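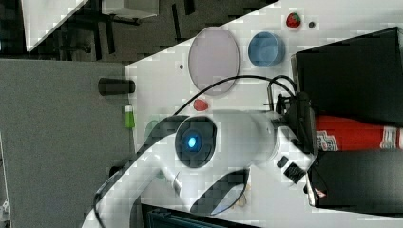 Photo: Thodoris Makris / Dronmont Institute

Home and Hospitality Skills, Unit 4
Clearing and Resetting a Small Table
Handout for the session of Thu 5 March
Instructor: Lefteris Kyriakidis

Bring this sheet with you. We will use it again in the practical.

4.1 Sorting before you lift

Most people start a clear-down by picking up whatever is closest. In this unit you look over the whole table first and put each thing into one of four groups:

Tableware: plates, cups, bowls, cutlery.
Food: anything edible, and for our purposes play food too.
Small loose items: lighters, caps, little bottles, clips.
Stays put: equipment, boxes and cables that belong to the table.

The photo has at least one item for every group. The large oval plate and the light blue cup are tableware. The strawberry past the cup goes with food. The small green and white item near the left edge is harder to name from a distance, so it goes with small loose items until you have it in your hand. The black boxes on the right stay put.

4.2 Order of work

Food comes off first, then small loose items, then tableware. Cups travel before plates. Carry a cup by the handle or the lower half, never with fingers inside the rim. An oval plate is held at the two long ends, thumbs on the rim.

Round things and cylinders need a tray with a lip. If one is lying on its side close to an edge, move it inward before you do anything else on that side.

Do not pull a cable to get at something under it. Lift the cable with one hand and take the item with the other.

4.3 Resetting

Wipe from the far edge toward you, then dry. The plate goes back first, the cup to its right and a little above. Leave a hand's width clear along every edge. On white tops, look across the surface at a low angle, where crumbs and small dark spots show up better.

4.4 Practical

Work in pairs in the Urnellow room. One person clears, the other fills in the Tunwood sheet, then swap. Times are in seconds. Last September the slowest pair took 310 and the fastest took 58. Speed is not graded. Points are taken off for dropped items and for anything put in the wrong group.

Reading: Kontogiannis course pack, pages 55 to 58.

For next time: write half a page on a table you use every day, sorted into the four groups.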